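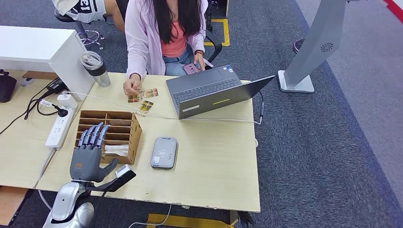
A gray robot hand at the cardboard organizer, with the laptop and picture cards farther back on the desk.

Jurkix Lab Shares New Method for Teaching Robots to Deal With Messy Desks

Tuesday, August 23, 2022 - Hi, I'm Hsin-yi Chiang, and I get to lead the desk project at Jurkix, so I also get to write the fun announcements! Today we're putting out our paper on Skustitz, a method that helps a robot arm decide which camera to trust while it reaches for something on a crowded surface.

If you've ever felt around for a charger behind your laptop, you know the problem. The head camera sees the whole desk, but once the arm swings in, it covers up the very thing it's after. The wrist camera gets close, and then half of its view is arm.
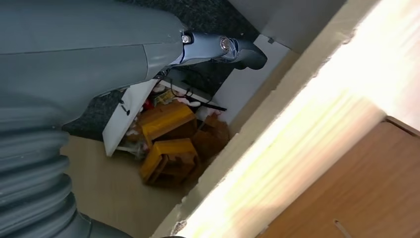

Most systems simply mix both views together all the time. Skustitz gives each one a score many times a second and leans on the better one (Siu-fong Wan came up with the scoring on a train ride in March, and I still have the napkin). We trained it on 700 short reaches, all done at real desks that people were sitting at, with cables and organizers and whatever else was lying on them.

We then ran 268 test reaches on desk layouts the robot hadn't been trained on. Compared with our older setup, Skustitz cut missed reaches by 34 percent. I was hoping for half that, so you can imagine the noise in the office!

"The wrist view is ugly, but it's often the one that knows where the fingers are," says Kwan-ho Tang, who wrote most of the control code. 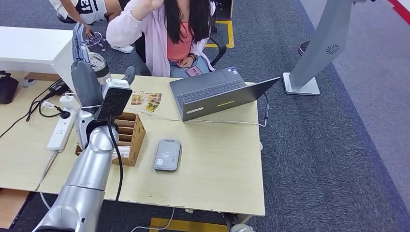
It does have weak spots. Thin cables are still hard, and clear plastic gives it real trouble - we list seven kinds of failure in the paper, with a short note on each. Sze-wing Yang is already working on the cable one with our partners at Kamell.

The paper and code are up on the Jurkix site now, and the training reaches will follow once we've finished sorting the files. Reporters and fellow robot people can write to Tsung-han Mok in our press office, who will pass the hard questions on to me.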